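Jun 8, 2023
Elldale shop notebook – table clearing cell, two-arm setup

Morning. Read through the shift notes from the canteen side before touching anything. Main complaint is still the handover. When the arms stop mid-job the person on tray return has to work out what's been done and what hasn't, and they have a line of people waiting. Zeline screen only says PAUSED. Pretty useless if you are holding somebody's lunch tray. Want it to say what it was last trying to pick, in words.

Other complaint, same as October: the cell gets the easy stuff and people get the leftovers. So their hour is now all stuck lids and greasy film, none of the plain cups that used to give their hands a rest. Fair point. Nobody upstairs put that in the plan. Put it on the list for the Imeo meeting.

Tray work first. Cup and shallow bowl at the back half of the tray, both arms coming in over the glass. Long reach. Worth asking if the tray could just sit closer, but then the tray return person loses their standing spot, so ask them frist. 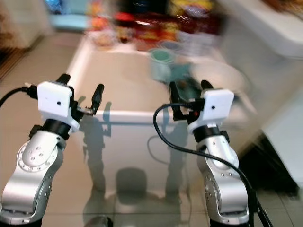
Bowls and plates

Log so far this week is 411 picks, 273 with no one stepping in. The rest somebody walked over. Need to split those by reason, right now they are all lumped under "assist" and that tells us nothing. Could be a 5 second nudge or could be someone stuck here for half their break.

Changed the assist button so it asks for a reason, one tap. Tried it myself with gloves on – buttons too small. Made them bigger. Asked on the floor whether they'd use it and got a maybe. They want to know who reads it. Told them it goes to us and not to their supervisor, which I now have to make sure is true!!

Then over to the white table for the rim grip, right arm on the bowl, left one open and waiting. 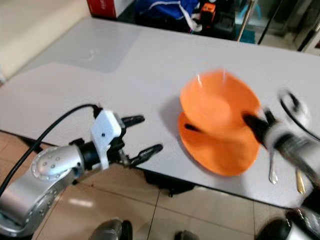 Job descriptions are the thing I keep putting off. Ó Briain sent a draft that calls everybody on the line a "cell attendant" and it went down badly, people said it sounds like they work for the arm. I sort of agree. The draft also has the person only watching, and that isn't how the work splits. Take a setting like the orange bowl over its matching plate with the spoon off to the side: the draft has one line for "dishes" and no word on who does the silverware. If that stays with a person then write it down as work, with time against it, don't leave it as something they do in between. Same for wiping down. Sent back comments, asked for the old title to stay until people have had a say.

Pay grade question came up again too. Not mine to answer but I said I'd pass it on and I will.

To do
– reason codes off the log, first pass
– Zeline message text, get two people from the line to read it before it goes in
– cable loops on both arms, check for rubbing
– training is down as 14 minutes per person. Too short. Ask for more and ask for it in paid time, not after shift
– find out where assist data is stored and who has acces
– tray position, ask tray return

Stopping here, need the bench back for the afternoon.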